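Sulura Sand Bucket Set – Review
By Naomi Gachanja
Category: Outdoor toys / Sand and water

The Sulura set is a pink bucket, an assortment of toy shovels, a scoop and a few yellow molds, sold in a mesh sack through Clivevier and a number of smaller toy stores. It replaces an older Sulura set with thinner handles that we did not like very much. I used the new one for 5 weeks in a home sandbox and on one trip to a lake beach with coarse sand. The comparison set was the Mfaume Beach Pack, which costs a little more and has fewer shovels.

Bucket

The bucket is plastic with a rounded rim and a carry handle. The rim matters more than it sounds. A cut edge on a cheap bucket is sharp enough to mark a forearm when a child leans on it, and the Mfaume bucket has a molding ridge that needed sanding before I would hand it over. The Sulura rim had no flash on it anywhere.

The handle is thin. I hung the bucket from a luggage scale with the handle centered and added wet sand in stages. It bowed visibly once the bucket was close to full but did not come off its pivots. With the load off center it is less secure – one pivot popped out when I lifted from the side, and it took a firm push to seat it again. An adult can do this in a few seconds. A four-year-old can't.

The paper label on the front is bonded hard. I soaked it overnight, got most of the printing off and was left with an adhesive patch that collects sand. Cooking oil removed the patch. If you don't mind the label, leave it where it is.

Shovels

The shovels are the reason to buy this set. They come in mixed colors: purple blades with pink handles, a light blue one with a teal-tipped handle, a lime green one with a yellow handle tipped in blue, and a purple one with a white handle banded in blue. The color pairs do not repeat in any order I could work out, and the set my sister bought had a different mix.

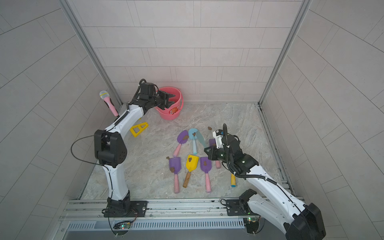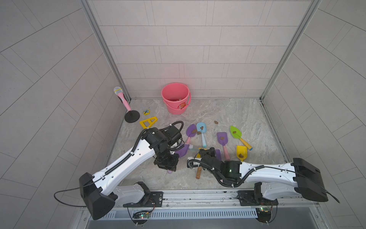
The pink bucket, toy shovels and yellow mold on a gray marble-pattern floor. The second picture has brown chunks on several of the blades.

Blade stiffness was checked by clamping the handle and hanging a weight from the tip. At 350 grams the deflection was small and the blade came back to its original line. At 800 grams it stayed slightly bent for several minutes, then recovered. That second load is well past anything a child is going to lift on a toy shovel, though it is within range of what a child will put on one by standing on it. I did not get a break in either test. The Mfaume shovel took a permanent set at the higher load.

In dry sand the blades carry less than they seem to promise, as the sides are low and fine material runs off. In damp sand they work properly and the load stays put during a walk from one side of the sandbox to the other. Larger pieces such as gravel or bark ride well in the middle of the blade and roll off if placed near the tip.

Grip is adequate. The handles are sized for small hands and get uncomfortable for an adult after a few minutes of serious digging, which happens more often than I would like to admit.

Scoop

The yellow scoop holds more than any of the shovels and is the better choice for filling the bucket. It was also the first thing the children fought over. One per set is not enough. Clivevier does not sell it separately, and I asked.

Molds

The molds I used most was the A-shaped one. It has a triangular cutout, and that cutout is the weak point of the design. Sand packs into it well enough, but the crossbar of the letter tends to tear when the mold is lifted. Results by sand type:

Fine sand, damp: clean letter on most attempts.
Fine sand, wet: sticks, crossbar lost.
Coarse lake sand: outline only.
Kinetic sand: clean every time, slow to release.

Tapping the back before lifting helps. Twisting does not, and will take a corner off. The yellow stays easy to spot in grass, so at least the molds come home again.

Cleaning and storage

Everything rinses off under a hose. Sand stays behind in the bucket pivots and has to be flushed from the inside. Nothing in the set faded during the test, but 5 weeks is too short to say much about sunlight. The previous version of this bucket spent 12 months on my deck and went chalky on the south side, so I would keep the new one in the shade until somebody knows better.

The mesh sack supplied with the set is poor. The drawstring frayed on the second use and the openings are wide enough for a shovel handle to poke through and snag. I moved everything to a Buvden net bag, which has a finer weave and a toggle that holds. The shovels do not nest because of the handle shapes, so the packed set takes up more room than it should. Stand them blade down in the bucket with the molds at the bottom.

Value

The price sits below Mfaume and above the supermarket sets. For two or three children playing together the number of shovels makes the difference, and I would pick this set on that basis alone. For one child the Mfaume bucket with its thicker handle is the better object, provided you are willing to sand the ridge.

Ratings

Bucket: good, handle pivots could be deeper
Shovels: very good
Scoop: very good, needs a second one
Molds: fair
Sack: poor

Reader comments

Tshepo Pretorius: We have had the same set since December. Agree on the pivots. I put a small cable tie through each side with the end trimmed flush and the handle has stayed on. Did you try the molds with potting soil? Ours release better with that than with play sand.

Naomi Gachanja: I did not, but I will. The cable tie is a good fix. Check the trimmed end with a fingertip, they can be sharp.

Tshepo Pretorius: Did that, and melted it slightly with a soldering iron. The light blue shovel is the one that gets taken first at our place, for what it's worth.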